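Reading Slowly in Marellow

Apr 21, 2019

I have been trying to get through one book of philosophy since March, and I am on page 104. It has 391 pages. My old self, the one who raced through assigned reading on the bus to Firnisville with a highlighter between her teeth, would be appalled, but I've been enjoying myself more than I have in years!

The book is a secondhand introduction to the Stoics that I picked up at the Demchenko bookshop on my last trip to Mirosthorpe (I went in for a birthday card and forgot the card). The previous owner left pencil notes in the margins, mostly the single word "really?" next to anything about not fearing death. I have started to look forward to those. Sometimes I agree with the pencil, and sometimes I want to argue with it, and either way I end up reading the paragraph again with my tea going cold beside me.

What has stuck with me most is the old idea that some things are up to us and some things aren't. I must have heard it a dozen times before, on mugs and so on, and I always nodded and moved along. Going slowly, I got snagged on it. Is my temper up to me? On a good morning, sure. At the end of a long day with the phone ringing – I'm less certain.

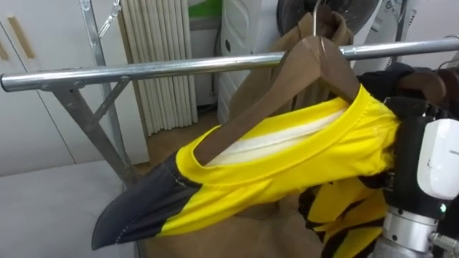
Do you need to read the ancient writers themselves to get something out of them?

I'd start with a friendly modern introduction and keep a translation of Epictetus nearby, so you can look up the bits that bother you. The Handbook is short enough to read in an evening, though I took 2 weeks over it and don't regret one of them.

My plan now is a few pages before breakfast, with a pencil of my own. I've already written "sometimes" under one of the "really?" notes, and I felt quite bold doing it. Next up is the chapter on anger, and I've peeked ahead – the margins are absolutely full.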